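Assembly instructions should be written for the second owner

Most instruction leaflets are written for one reader: the person who has just opened the box. That reader has every part and every fixing, and has the leaflet itself. The assumption holds for one afternoon. A piece of household furniture may then be in use for years, and during that time it will be moved, taken apart, stored, lent or sold. The leaflet is normally gone by the first of these.

I looked after returns paperwork for a small furniture importer, Cindow, until last July. We logged 1496 enquiries in my final year there. Of these, 266 came from people who had not bought the item from us or from any shop. They had it from a relative, a neighbour or a house clearance. They wanted to know which way round a part went, or whether something was missing. In most cases we could not help them, as the leaflet for that batch had never been kept on file.

My former colleague Oduor Barasa held that this was not our concern. A second owner has paid the seller nothing, and support costs money. I accept the arithmetic but not the conclusion. The cost of keeping a leaflet available is the cost of storing one small file. The cost of not keeping it is a telephone call of the kind I have described, or a usable table put out for the bin lorry.

A leaflet written for the second owner would differ in 3 respects. It would give the model number on every page, so that a single surviving sheet could be identified. It would give the order for taking the item apart as well as for putting it together. It would also show each part on its own, at a stated scale, so that a reader with a heap of parts and no box could work out what they had.

Many leaflets fail on the last point. The usual exploded drawing shows everything already lined up and floating a short distance from its final place. It is a picture of the answer.

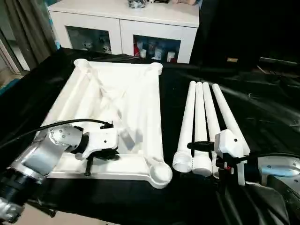
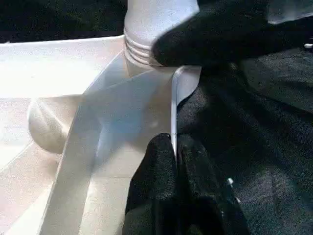
The better policy is to put the information on the parts. Moulded plastic takes a letter or an arrow at little extra cost once the tool has been cut, and the mark lasts as long as the part does. Shape can do some of the work as well. Round sockets at the corners of a white frame, with four cylindrical legs lying next to it, tell most adults what is intended without a word of text. Shape does not say how far to push, whether to twist, or how much weight the result will bear, and those were the questions that filled our log. A raised line for full depth and a load figure under the top would have dealt with a good share of them.

Bevan Whitelaw, who drew leaflets for Altora, once objected to me that marks on parts look cheap. They can be placed on faces that are hidden in use. Until that is common practice, sellers should at least keep every leaflet they have issued, under the model number, where anyone can fetch it.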